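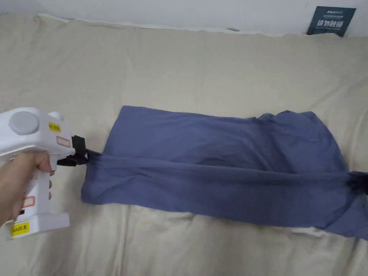
Beca Jenkins wrote in after my last page to say I'd got it all wrong about washing records at the kitchen sink, and that she's been doing hers under a slow tap for years without wrecking a single label. Her trick is an old jam jar lid a bit bigger than the label, with a ring of soft rubber glued inside the rim, held on with one hand while she turns the record with the other. I've tried it on a couple of scuffed country compilations and fair enough, Beca, it works! I still wouldn't do it with anything I loved.

So this page is mostly records, with a bit about tapes and sleeves at the end.

## Dust first, always

Get the loose stuff off while the record's dry. If you put liquid on a dusty record you make a sort of grey paste and push it down into the grooves, and then you've got a much bigger job. I use a carbon fibre brush, let the record go round on the platter a few times, then slowly sweep the brush off the edge. No pressing. The weight of the brush is plenty.

Clean the brush too. I went ages without doing mine and was basically moving the same fluff from one side of the collection to the other.

## What I wash with

Distilled water from the supermarket, a tiny drop of plain dishwashing liquid (no perfume, no colour, nothing that promises to be kind to your hands) and a second bowl of distilled water for rinsing. Tap water out here in Ernasdale is hard as nails and leaves spots, so I only use it for the first rinse, if at all.

Go round with the grooves, never across. Then stand the record up in a clean dish rack to dry — the cheap wire sort is fine as long as it only touches the edge and the bit near the label. Keep it out of the sun. I leave mine overnight because I'm impatient and if I set a shorter time I'll cheat.

**Shellac is different.** Old 78s must not go near alcohol. It eats them. Plenty of the ready-made cleaning fluids have alcohol in them, so read the bottle. I bought one called Fomow that does a lovely job on vinyl, and the warning about 78s is on the back in type so small I had to get my glasses. My uncle's dance band records nearly copped it.

## Sticky price tags

Everyone asks about these. Hairdryer on low, moving all the time, then lift a corner with your fingernail and peel it back flat on itself. On a glossy sleeve a dab of eucalyptus oil on a cotton bud gets the leftover gum. On an uncoated sleeve leave the oil in the cupboard, it soaks straight in and you get a greasy window that never goes away. I have a very nice live album with one of those, right over the drummer's face.

Some tags I leave on. I've got one from Tangen, the record bar next to where the picture theatre was, and I wouldn't take it off for quids.

## Storing them

- Upright, snug, not jammed. If you have to tug one out they're too tight.
- Off the floor, even in a dry house. I had a washing machine hose let go one Friday and the bottom shelf is the only reason I'm so bossy about this.
- New inner sleeves for anything with a crackly old paper one. Keep the original if it's printed and slip it in behind.
- Never in the roof space, and never in the shed over summer. It was over 40 in mine last January and three soundtrack albums came out shaped like soup bowls.

Speaking of which, warped records. People will tell you to put them in the oven between two sheets of glass. Please don't! I did it once and ended up with a perfectly flat record that sounded as though it was being sung underwater. A mild warp will sometimes ease if you leave the record in its sleeve between two heavy flat boards in a cool room for a few months. Sometimes it won't, and you put it back on the shelf and play the other side.

## Cassettes taped off the telly

If you grew up in a house like ours you've got a shoebox of these, somebody's dad holding a microphone up to the TV speaker while a concert special was on and everyone being told to shush. Ours has the dog in it. Before you play an old one, wind it right to the end and back again so the tape isn't sticking to itself. Pop out the little tabs on the top edge so you can't record over it by mistake.

If the felt pad has dropped off inside, you can pinch one from a dud cassette. The ones held together with screws are easy. The glued ones you have to crack open, and it's better to move the whole tape into a fresh screw-together shell.

Copy anything you can't replace. I allow 40 minutes a side even for the shorter tapes, what with fiddling with the levels and making tea, and I do it at night when the fridge is the only thing humming.

## Posters and programs

No sticky tape, ever, including the "magic" kind. For a tear, use the archival mending tissue that framers sell. I get mine from Erach, and they'll cut you a short length if you ask nicely. Rolled posters relax if you lay them face down on clean butcher's paper with books along the edges. Leave it a week, then have a look.

Next time I'll do styluses and how to tell when yours is worn out. Beca has views on that as well.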